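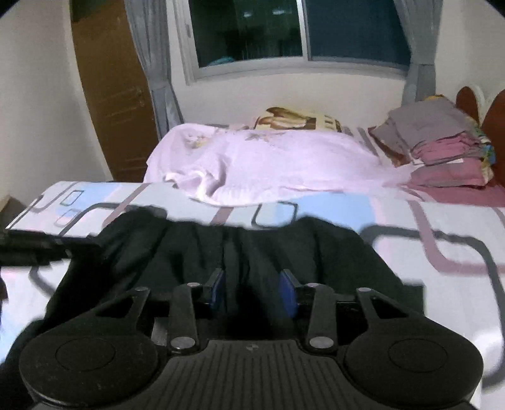
## 짙은 색 의류의 세탁 및 보관 안내

본 안내문은 주니엄턴(Junimton) 생활관 입주자를 위하여 작성되었습니다. 검은색, 남색, 진회색 의류는 밝은색 의류에 비하여 물 빠짐과 보풀이 눈에 잘 띄므로 아래 사항을 참고하시기 바랍니다.

### 1. 세탁 전 확인

- 안쪽 라벨의 세탁 기호를 먼저 확인합니다. '단독 세탁' 표시가 있는 의류는 다른 의류와 함께 넣지 않습니다.
- 주머니를 비우고 지퍼와 단추를 잠근 뒤 옷을 뒤집습니다.
- 처음 세탁하는 옷은 흰 면수건에 물을 적셔 안쪽 솔기를 눌러 봅니다. 수건에 색이 묻어나면 세 번째 세탁까지는 따로 빨아 주십시오.
- 수건, 담요 등 먼지가 많이 나는 품목은 별도로 세탁합니다.

### 2. 세탁

물은 찬물을 사용하고 중성세제는 표시량을 넘기지 않습니다. 세제가 많으면 헹굼 후에도 잔여물이 남아 검은 옷에 흰 얼룩이 생깁니다. 생활관 공용 세탁기의 탈수 회전수는 짙은 색 의류의 경우 분당 400회로 설정하여 주십시오. 면 티셔츠와 얇은 니트는 세탁망에 한 벌씩 넣습니다.

섬유유연제는 기능성 운동복에 사용하지 않습니다. 흡습 기능이 떨어질 수 있습니다.

### 3. 건조와 주름 정리

탈수가 끝난 옷은 바로 꺼내어 어깨선과 옆선을 맞추어 가볍게 털어 줍니다. 직사광선은 변색의 주된 원인이므로 그늘지고 바람이 통하는 곳에서 뒤집은 상태로 말립니다. 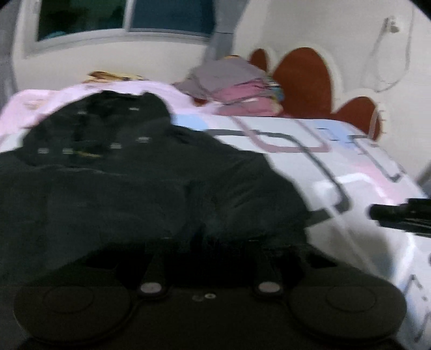

다림질은 뒷면에서 낮은 온도로 시작합니다. 앞면을 다려야 할 때에는 얇은 면천을 덧대어 번들거림을 방지합니다. 프린트나 접착 장식이 있는 부분에는 다리미를 직접 대지 않습니다.

### 4. 보풀과 먼지 제거

먼지는 테이프형 롤러보다 의류용 솔로 결을 따라 쓸어내리는 편이 원단에 부담이 적습니다. 보풀은 평평한 곳에 옷을 펴고 제거기를 가볍게 대어 정리하며, 한 자리를 반복하여 밀지 않습니다.

### 5. 계절 보관

1월 이후 입지 않는 겨울 내의와 기모 의류는 세탁하여 완전히 말린 뒤 보관합니다. 비닐 커버는 습기가 차기 쉬우므로 부직포 커버를 권장합니다. 니트는 걸지 않고 접어 두며, 한 칸에 최대 6벌까지 쌓습니다. 방충제는 옷감에 직접 닿지 않도록 선반 위쪽에 둡니다.

### 6. 문의

공용 세탁실 이용 및 세탁망 대여: 생활지원과 레누 카나우지아(Renu Kanaujia), 내선 834

개정일: 2026년 8월 14일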